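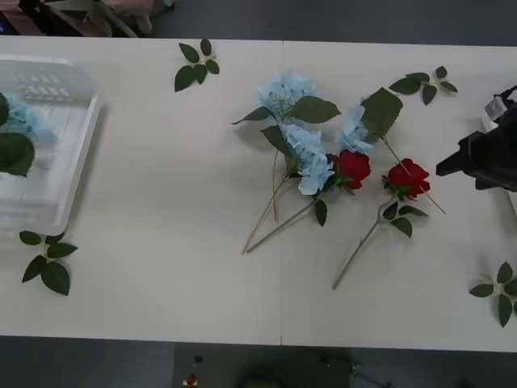
The night shift says the overnight feeding log is too long and wants the stool column gone. Their point is that by 3 a.m. whoever is holding the baby will only fill in two things, time and amount, and the rest gets made up at breakfast. Fair. I'm leaving the column in until the end of June and then we'll look at how many blanks there are.

Growth chart tool, newborn side. Entered the Trestitz set again from the paper sheets. First weight 3,684 g, which I had typed last time as 3,864, so the whole loss curve was wrong and the warning fired when it shouldn't have. Fixed in the master file. Anyone with a copy from before lunch should throw it out.

Also ran the small baby from the Hanrahan set, 2,088 g at birth. The Ploltik build takes it fine but the y axis starts at 2,500, so the line is off the bottom of the chart for the first 8 days. A parent looking at that would think nothing had been saved. Changed the axis to start at 1,500. Plondar build not checked yet.

Wording on the weight loss message. The old text said "abnormal loss, contact provider." Two of the mothers who tried the paper version told us they cried at that one. New text: "Weight is lower than expected today. Please call your midwife or the ward." Still needs the phone number field, which is empty on a fresh install.

Feeding timer: stops when the phone locks. Same as before. Left it running on the bench from 10:40 and it showed 5 minutes when I came back from the meeting. On a section recovery, with one hand free at best, people are going to let the phone lock. I'd put this ahead of the color changes.

To do
- phone number field
- Plondar axis
- timer, again
- ask the ward if they chart in grams only or want pounds and ounces on the printout
- more paper sheets, we are down to the last pad

Diaper counts tomorrow if the timer doesn't eat the whole morning.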